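My TV Corner, and How I Finally Stopped Fighting With It

I watch a lot of television. I've made my peace with it. Detective shows mostly, the slow Scandinavian kind where everybody wears a good sweater, and right now I'm halfway through the second season of Grevholm and not answering the phone after eight. If you write to tell me who killed the ferry captain I will delete your letter unread.

Anyway, several of you asked how I keep the set and all the stuff around it in decent shape, so I've collected what works in my house. Some of it came from my sister-in-law, some from readers, and a fair bit from doing it wrong first.

Dusting the screen

Turn the set off and let it cool before you touch it. Dust shows up much better on a dark screen anyway, and a warm one dries in streaks. I use a plain microfiber cloth, barely damp with water, and then a second dry one. No paper towels (they scratch, I don't care how soft the package says they are) and no window cleaner! I did that to my old Iwasaki and there was a cloudy patch in the lower corner for the rest of its life. Every night scene looked foggy. For some shows that was an improvement.

Wipe from top to bottom in long strokes and don't press. If there's a sticky fingerprint, lay the damp cloth on it for a moment and let it loosen by itself.

The cable nest

Pull everything out once, all of it, and label both ends before you plug it back in. Masking tape folded over like a little flag works fine, and so do bread bag tags. I wrote DVD, BOX and LAMP in laundry marker and they're still readable.

After that, bundle the extra length with strips of hook-and-loop tape, not the plastic zip ties. You will want to undo it someday, and cutting a zip tie behind a cabinet with kitchen scissors is how I lost a perfectly good antenna lead.

Keep the power strip up off the floor if you can. Mine sits on a small shelf bracket at the back of the stand, so the vacuum goes right under.

Remotes

Ours used to live in the couch. Now they live in a loaf pan on the side table — it's the right length and nobody bakes in it anymore. When the buttons get gummy, take the batteries out, dip a cotton swab in rubbing alcohol, squeeze it nearly dry and go around each button. A wooden toothpick gets the crumbs out of the seam.

If a remote goes dead with new batteries in it, look at the little metal contacts. White crust means an old battery leaked. A swab with a drop of white vinegar takes it off, then dry it well, and wear gloves if there's a lot of it.

Discs

I own something like roughly 1000 discs, counting box sets, and I used to keep them alphabetically. Don't do this unless you enjoy shifting a whole shelf every birthday. I sort by mood now: rainy day, company coming, Christmas, and things my husband likes. Forty go in a shoebox if you put them in paper sleeves and keep the cases in the attic.

Wipe a dirty disc straight out from the middle to the edge, never in circles. A drop of dish soap in lukewarm water is plenty for jam.

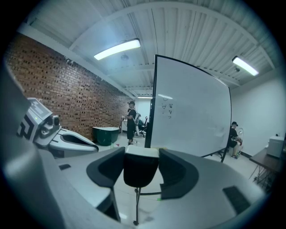

Posted by Nadiia Kovalchuk
06/06/2009 | Filed under: Living Room, Cleaning

Glare

My window faces the set, and for years I watched the first hour of everything squinting. New curtains were the expensive answer. The cheap one was moving the set 2 feet along the wall and tilting it slightly toward the kitchen. Try it with the set switched off and the sun coming in: if you can see the window in the glass, keep turning.

A small lamp behind the television helps in the evenings too. Use a low-watt bulb, and keep the shade well away from the back of the set, where the heat comes out.

Snacks, briefly

Popcorn in a deep mixing bowl, not a wide one. Line it with a clean dish towel and the grease stays off the couch, more or less. Ji-hoon Do wrote in from Altdale to say he serves his in coffee filters, one per person, and I've stolen that for the Grevholm finale.

Next time I'll get into slipcovers, and what to do about red wine on a beige one.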